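Allotment diary, October

Up at half past six and out by seven with the flask. No frost yet, but the grass on the main path was soaking and my left boot has finally gone at the toe. I have been saying I would buy new ones since spring. Put a bread bag over the sock and got on with it.

First job was the last of the climbing beans. I had left one row to dry on the poles for seed, the Semilero ones that I sent off for in the winter, and most of the pods had turned papery. A few at the bottom had gone black and slimy so those went on the heap. The rest I picked into the bucket and took into the shed to shell. It is slow work but I don't mind it. I had the radio on low and the door open. The beans are cream with a brown splash round the eye, and after an hour and a half I had 700 grams by the old scales, which is more than I need for sowing. The extra can go in soup. 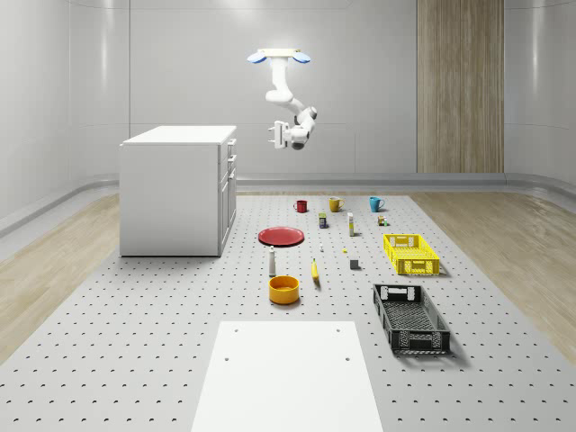
How dry does a bean have to be before it goes in a jar? Dry enough that a fingernail leaves no mark on it, and if in doubt give it another fortnight in a paper bag somewhere airy.

I did the fingernail test on a handful and two of them dented, so the whole lot has come home and is spread out on trays in the back bedroom. Last year I was in a hurry and put them straight into a jar. By Christmas there was grey fur on the inside of the lid and I lost the lot. I had to start again with bought seed, and the packet was not cheap.

After the beans I took the poles down. Fourteen of them, hazel, and three have had it. They snapped when I pulled them. The others I wiped and tied in two bundles and pushed up into the roof of the shed, where they will be in the way all winter. The string was the green sort and had rotted through at every knot. I must use the tarred string next year, even if it does make my hands smell.

Then potatoes. I lifted the main crop a while back but I had left the end of one row under the Brider netting, which I had half forgotten. Slugs had been at a good many. I sorted them on the path into sound, eat soon, and not worth it. The sound ones filled a sack and a bit. I don't know the name of the variety. The label washed clean in June and I never wrote it in this book, so I am writing down now that they are a long, yellow-skinned potato with shallow eyes, in the bed nearest the water tank, and that they boil well but fall apart if you look away.
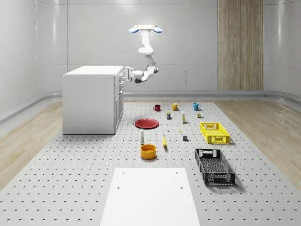 Jeanie Dalgleish thought I had left them in the ground far too long, and told me across the fence that anything still down after the tops have died back is only there to feed the slugs. She lifts hers in one go at the end of August, lets them lie for an afternoon and has them bagged by tea. I said I had run out of sacks. She went off and came back with two paper ones, and a marrow I did not want.

I had my tea at eleven sitting on the upturned crate. A robin was working along the potato trench and came very close. The flask is not keeping things hot as it used to.

The garlic is next. I have two kinds, the fat purple one from Bamthorpe show and the leftover bulbs of my own from this summer. I broke them all up and kept the biggest cloves, which came to about 80. The bed was ready except for a flush of chickweed, so I hoed that off and raked it level. I had meant to get it all in this morning, but the ground was claggy and sticking to everything. I put in two short rows at the drier end, one of each kind, and left the rest. Marked with slate this time and scratched with a nail, as pen does not last. 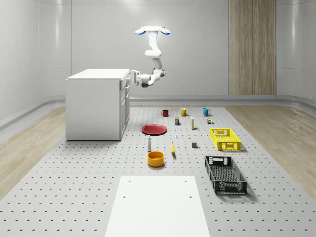 Baldur Þórarinsdóttir wrote back this afternoon about the garlic and said there is no rush at all, that cloves planted well into November will catch up with the October ones by spring so long as they get some cold. There was also a bit about setting them deeper than I do, twice the height of the clove, because frost lifts the shallow ones out. Mine do get lifted. I always blamed the blackbirds. I shall try the deeper planting on the second lot and leave the first as it is, and see in July which comes out better.

The compost was the last thing. I turned the left-hand bay into the middle one, and it took longer than it should have because the fork handle is loose. The bottom third is good and crumbly and could go on the beds now. The top is still mostly stalks. I found a teaspoon in it, one of ours from home, and it has come up fine after a scrub. I watered the dry part in the corner and put the old carpet back over with bricks on it.
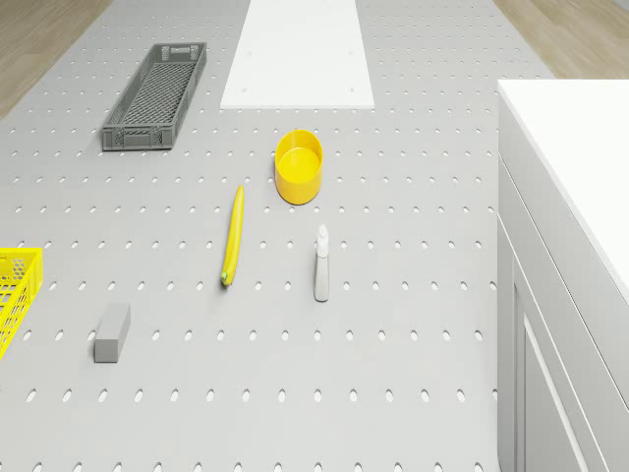 I still have to settle where the good compost is going. The squash bed wants it most, but I would only be feeding weeds until May. The rhubarb could have a barrow of it, and the new currants another. They are small bushes and didn't do much this year - a bowlful between the three of them - and I think they are simply hungry. I will do the currants first.

Home by two. Bath, then cheese on toast. My back is stiff on the right side, where it usually is after forking.

In the evening I went through the seed tin. I threw out the parsnip, which is never any good in its second year, and a packet of Kerr lettuce that had got damp and stuck together. The leeks are all right for another season. Short of beetroot and spring cabbage. I have a list going on the back of an envelope and it is already too long for the space I've got.

To do: boots. Fork handle. Tarred string. Return Jeanie's sacks once they are empty. Rest of the garlic in when the soil will crumble. Turn the beans on the trays every other day, and keep that bedroom window open a crack.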